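Forum index > Home and Storage > Small furniture and organisers

Thread: White organiser with mirror and two drawers — worth keeping for make-up?

Showing posts 1 to 17 of 17

larchbox
Posted at 18:42

I need some opinions before I decide whether to keep using a mirror organiser on the table or go back to a box with a lid.

It is one of those white ones with a mirror at the top, two drawers underneath with small gold knobs, and an open compartment on the side. Mine is the Gemalar. I bought it in June when we moved to the flat in Ullby, because there is no shelf in the bathroom and I do my face in the back room.

I have two problems with it. The first is that the drawers are not deep and I can't decide what should live in them. The second is that the open side looks a mess no matter what I do. Anything tall ends up there and the small bottles get lost behind it.

How do other people split theirs up? I don't own much. Two compacts, one lipstick I wear and a few I don't, a tube of hand cream, two small bottles and the usual cotton pads in a bag.

tidewrack
Posted at 18:55

Compacts in the bottom drawer, lipsticks in the top drawer, everything that stands up goes in the side. That is how it is meant to be used as far as I can tell.

Small bottles in front, tall things behind. If your small bottles are getting lost you have it the wrong way round.

Moss_and_Co
Posted at 19:03

I disagree about the compacts. If you use one every day it should be out on the table or in the top drawer. The bottom drawer on mine gets pulled out and left open, and then I catch it with my sleeve.

I keep the bottom drawer for things I only need at weekends.

larchbox
Posted at 19:10

tidewrack — I had the tube at the front, so that explains it. I'll swap them over.

Moss_and_Co — I leave the bottom one open as well. It is annoying to open and shut it each time when I'm sitting there for ten minutes.

pegboard2115
Posted at 19:21

I did mine again this afternoon so I can show you how it goes with a small amount of stuff. Same sort of thing as yours, white with the gold knobs. I keep it on a plain cream table against a white wall and leave space either side. 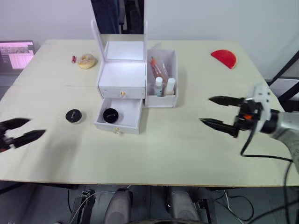 Bottom drawer open with one compact in it, the matching one still out on the left. Tube and bag at the back of the side part, two little bottles in front.

The top drawer stays shut most of the time. I put hair grips, tweezers and a pencil sharpener in mine and only go in there when I need them.

With the side compartment the main thing is to put the bag in first and press it flat against the back, then stand the tube in front of it. After that the bottles go in with their labels facing you. If you put the bottles in first you end up lifting them all out again.

larchbox
Posted at 19:29

Thanks, that is very close to what I've got. Do both compacts fit in the one drawer or is that why the other is out?

pegboard2115
Posted at 19:34

Depends on your compacts. Measure across the lid and then measure the inside of the drawer, not the front of it. The front panel is wider than the space behind it on mine.

If two won't go side by side, don't stack them. The drawer will catch on the top one when you push it in and you can crack the powder.

Moss_and_Co
Posted at 19:40

Looks tidy, but I would still put the one you use every day in the top drawer. You have to lean down less.

Is that a bagel at the back?

pegboard2115
Posted at 19:43

The lipstick is next to go in.

quiet_kettle
Posted at 19:58

I had one of these for a year and gave it away. My objection is dust. The side compartment has no lid, so everything in it needs wiping, and the ledge under the mirror collects powder. A box with a lid is better in every way apart from the mirror, and you can buy a mirror on its own.

I use a Dridard box now. It has a lift-out tray, and it goes in the wardrobe when I'm finished.

tidewrack
Posted at 20:06

A box in the wardrobe means getting it out every morning. I had one and I stopped putting it away after a fortnight, so it sat on the table with the lid open and collected exactly the same dust.

quiet_kettle
Posted at 20:11

Then close the lid.

tidewrack
Posted at 20:12

I could also wipe the organiser.

hob_and_hearth
Posted at 20:30

Can we keep this useful please. larchbox asked how to split it up.

My list, for what it's worth. I've had the Nair version for a good while and it is built along the same lines.

Top drawer: flat small things. Tweezers, grips, sharpener, eyeliner.
Bottom drawer: compacts and palettes, one layer only.
Side: anything with a cap that might leak. Keep these upright.
Not in it at all: cotton wool, hairbrush, anything you haven't opened since you bought it.

I line the drawers with a sheet of kitchen paper cut to size. It stops the compacts sliding to the back when you pull the drawer out, and you can throw it away when it gets powder on it.

Check your knobs every so often as well. One of mine worked loose and I only noticed when it came off in my hand. There is a screw on the inside of the drawer front. Empty the drawer, hold the knob still and tighten from inside.

larchbox
Posted at 20:41

That is helpful, thank you. The kitchen paper is a good idea. Mine do slide.

I think the cotton pads are my problem. They take up half of the side part.

pegboard2115
Posted at 20:47

Decant them. Put a week's worth in a small clear bag and keep the rest in a cupboard. A full packet is too fat for that compartment.

I'd also sort through the lipsticks. If you only wear one, keep that one in the top drawer and put the others somewhere else. They roll about otherwise.

Moss_and_Co
Posted at 21:02

Agree on the lipsticks. Don't stand them in the side with the bottles. They fall over when you take a bottle out.

One more thing, on where you put it. Mine used to face the window and I could hardly see myself in the mirror in the morning for glare. I turned it so the window is to the side. Have it far enough back on the table that the bottom drawer can come right out without hanging over the front edge, especially if you leave it open like I do.

larchbox
Posted at 21:26

I've redone it. Bottom drawer has both compacts side by side on kitchen paper — they fit, but only just, and I have to slide the second one in at an angle. Top drawer has the lipstick, tweezers and grips. The hand cream is at the back of the side part with a small bag of pads behind it, bottles in front. The rest of the pads have gone in the airing cupboard.

I moved the whole thing back on the table too. The drawer was hanging over before and I hadn't thought about it.

I'm going to keep it for now. quiet_kettle, I take the point about dust, and if I'm fed up with wiping it by winter I'll look at the boxes.

quiet_kettle
Posted at 21:33

Fair enough. Use a dry brush on the ledge before you use a damp cloth. Powder turns to paste if you go straight in with water, and then it gets into the join under the mirror. I still think you'll be buying a box.

hob_and_hearth
Posted at 21:38

An old blusher brush does that job well. Keep it in the top drawer.

If the second compact only goes in at an angle, watch that the lid isn't rubbing on the drawer above when you shut it. Mine marked one that way.

larchbox
Posted at 21:44

Just checked and it clears. I'll put a brush in there tomorrow.

Log in or register to reply to this thread.

Similar threads in this section:
Drawer knobs keep coming loose
Lift-out trays, which sizes fit a standard box?
Where do you keep a hairdryer with no bathroom shelf?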